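The 1,001 Signatures of Darmont

Workers on tied visas want the city to go after recruitment fees. First they had to get on the agenda.

December 4, 2025

The petition needed 1,000 valid signatures to force a hearing before the Darmont city council. When the clerk's office finished checking, it had 1,001.

Chathurika Munasinghe got the call on her break at the Povberg packing plant, where she has worked the evening shift for three years. She wrote the number on the back of her hand and went back to the line.

"I didn't believe it until I saw the letter," she said. "We had thrown out a whole page the night before because the addresses were wrong."

The petition asks the city to do two things. It would bar any business licensed in Darmont from using a labor broker that charges workers for their jobs, and it would pay for a part-time office where workers could file complaints in their own language. Neither would change the visa rules that tie many of the plant's workers to a single employer. The organizers know that. Those rules are written far from Darmont, and they decided early on to ask the city for what the city could give.

The fees are the center of it. Munasinghe borrowed from two relatives and a lender at home to pay the broker who placed her. For most of her first year, more than half of each paycheck went to the debt. Workers who owe that kind of money don't complain about short hours or a bad supervisor, she said, and they don't quit.

Debashish Sarkar came to Darmont through a different broker and paid more. He was told he would work in a warehouse. He ended up in cold storage on 12-hour shifts, sharing a two-bedroom apartment in Skumovley with five other men. The rent was taken out of his wages before he saw them.

"I had a paper that said one thing and a job that was another thing," Sarkar said. "I asked who I could show the paper to. There was no one."

The campaign started in April, after a van driver told several workers that their broker was raising its fee for visa renewals. The first meeting was held at Patwary, a grocery with a long back room on the Skumovley side of the river. The owner let them have it on Sunday evenings. There were 35 people at that meeting, most of them from the plant and a few from the hotels near the highway. They spoke four languages and had one interpreter, Karthik Mondal, who teaches math at the middle school.

Mondal still interprets at the meetings, though others now take turns. He said the early ones were slow and sometimes angry. Some workers wanted a strike. Others were afraid that a photo of them in the room would reach the broker. In the end they voted to put phones in a box by the door and to start with the petition.

Collecting names was harder than they expected. Only registered Darmont voters could sign, and most of the people at the meetings couldn't vote. They had to ask neighbors, customers, parents at the school, and the congregations of three churches. Valbona Trajkovski, a retired bus driver, carried a clipboard through her own neighborhood for six weeks.

"People were polite, mostly," she said. "A lot of them thought those fees were already against the law. I had to tell them the law stops at the border, more or less, and the broker's office is on the other side of it."

The plant's managers declined to be interviewed. In a short written statement, Povberg said it does not charge workers for their jobs and expects its contractors to follow all applicable rules.

Council member Esben Bjarnason, who represents the blocks around the plant, has said he will vote for the complaint office but has doubts about the licensing rule. He worries that the city would be sued and that it has no staff to check on brokers overseas. The organizers answer that the rule puts the burden on the employer, who already has to list its contractors each year.

The hearing has not been scheduled. Under the city charter, the council has to hold it within two months of the clerk's letter. Munasinghe has asked to speak first. She has three minutes, and Mondal will need part of that to interpret, so she has been practicing in English. 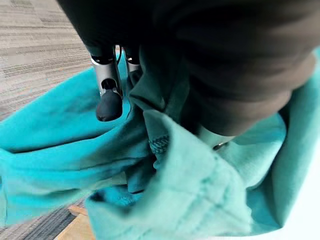
Metal gripper fingers above folds of fabric.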